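4.2 Stated preference and second-hand furniture

Surveys of what people will pay for used office furniture tend to find a generous public. We are not convinced. Of the 306 people who told us they would happily buy a second-hand desk, 200 had never bought one, and the Druvus price guide leans on answers of just this kind. Saying yes costs nothing. Buyers also judge wear on the parts they see first, while a seller's grade is meant to cover the whole piece, underside included (Figure 3).

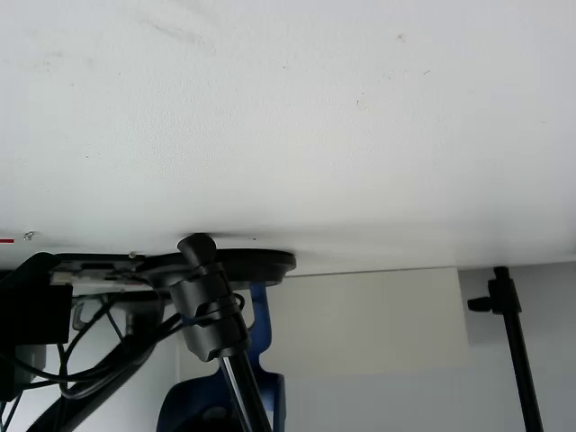
Figure 3. Underside of a white tabletop, with grey smudges, scuff marks and a round black mounting base.

Thilini Weerakoon objects that stated answers still rank pieces in a sensible order, even when the dollar amounts are inflated, and that a ranking is all most resale shops need. We accept the first half of this. The second is harder to defend – a shop has to put a number on the tag, and an inflated number leaves the desk on the floor until October.

Nor does the grading scheme rescue the survey. Gidis and Esteves use the same four labels, yet their staff disagreed on what "fair" meant whenever we asked. Until labels are tied to actual sales, we would treat any colour-coded chart of buyer demand with caution.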